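Thread by the bench sim person at Stuvberg. Jan 12, 2021

1/
Starting a thread for the bench simulation so I stop answering the same questions in three different chats. Most of it is notes to myself. Corrections welcome.

2/
The build: one robot arm on a pedestal next to a table, all in simulation, running on the old desktop in the back corner of the Stuvberg workshop. I do the physics half there and the scene editing at home in the evenings.

3/
I call the project Flitero. It picks things up off a table and puts them in a different place on the same table. That's the whole job.

4/
The arm is a Franka Emika model. I'm not going to own the real one any time soon. The model was already set up with joints and limits, and I didn't want to spend the winter drawing links.

5/
What I'm making myself: the table, the pedestal, the room, the loader that drops objects in, and the script that decides where the hand should go. The loader is named Hovovard. Madalena Carrilho named it and won't say why.

6/
Hovovard reads a folder of meshes, picks a few, gives each one a spot and an angle, and lets them settle. If something is still moving when the timer runs out, the layout gets thrown away and it tries again.

7/
First batch was 900 layouts overnight. I came in the next morning and 162 had been thrown away. Most of those were round objects that kept rolling until they went over the side.

8/
Fix for that was a bit of rolling friction. I had it at zero. If you have a bottle that never stops, check that number before you touch anything else.

9/
Second problem was the table height. I had measured from the floor to the underside of the top, so every object spawned inside the tabletop and got shot out of it. Spent an entire evening blaming the solver.

10/
The pedestal is a plain block with a dark wood texture. It overlaps the near side of the table a little in some views and I'm leaving it that way for now. The arm reaches out over the tabletop from there.

11/
Room textures are brown planks. Omprakash Vishwakarma says they make it look like a sauna. They came with the texture pack and they stay until the collision work is done.

12/
Scale. Please check your scale. Meshes come in from different places in meters, centimeters and inches, and mine don't carry a label. I've started keeping a text file with the real width of every object, typed in by hand.

13/
The patterned ring is one I haven't got a width for yet. With it loaded, the small black object sits very near the fingertips and the ring takes up most of this side of the view.

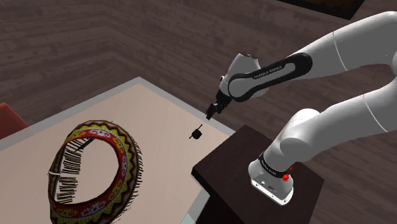 14/
Things on the list after looking at that layout: write down a width for the ring, add a maximum size to Hovovard, and pull the camera back a bit. The arm runs out of the top corner and I'd like to see the elbow.

15/
The maximum size check is four lines. Load the mesh, get the bounding box, compare the longest side to the table, skip it if it's too big. Should have been there from the start.

16/
Someone asked about grasping thin parts like the arms on that black object. Right now I only aim for the body. The planner takes the center of the mesh, comes in from above, closes, lifts. If the center happens to be empty space, it closes on empty space.

17/
Which means the ring would be a bad target at any size. The center of a ring is a hole. I need to pick a point on the surface instead, and for that I need normals that all face outward. Several of my meshes have them flipped.

18/
Flipped normals: open the mesh, select everything, recalculate outside, save. Then look at it from the inside too. Two of mine looked fine until I did that.

19/
Ran the second batch after the friction and height fixes. 1454 layouts tried, 369 used for grasp attempts so far. I haven't been through the results properly. A lot of the failures I did open were the hand coming down at a bad angle and knocking the object over.

20/
Madalena thinks I should slow the last bit of the approach. She's probably right. It costs run time, and that desktop is not quick. Trying it at half speed this week.

21/
Also changed the contact settings on the fingertips. They were on the default and everything slid out. Higher friction, softer contact, smaller time step. The smaller step helped the most and also made the fan very loud.

22/
If you use the shared desktop: please don't close the terminal in the corner, even if it looks stuck. It prints one line when a layout finishes and nothing in between. I've put tape on the monitor with my name on it.

23/
For the person who asked about lighting. One light overhead, soft shadows on. It goes very dark under the front corner of the pedestal and I don't mind, the planner doesn't use the picture. It reads positions straight out of the simulator.

24/
Using the camera comes later. Omprakash has a depth setup from his Brynjólfsdóttir project that he says I can copy, once he finds the version that worked.

25/
Files are in the workshop share under flitero. The mesh folder isn't in there, some of the licenses don't allow it. You'll need your own objects. Put the widths in the text file or the loader will complain at you.

26/
Plan for February is surface grasps, then the camera, in that order. I'll add to this thread when the half speed run is done.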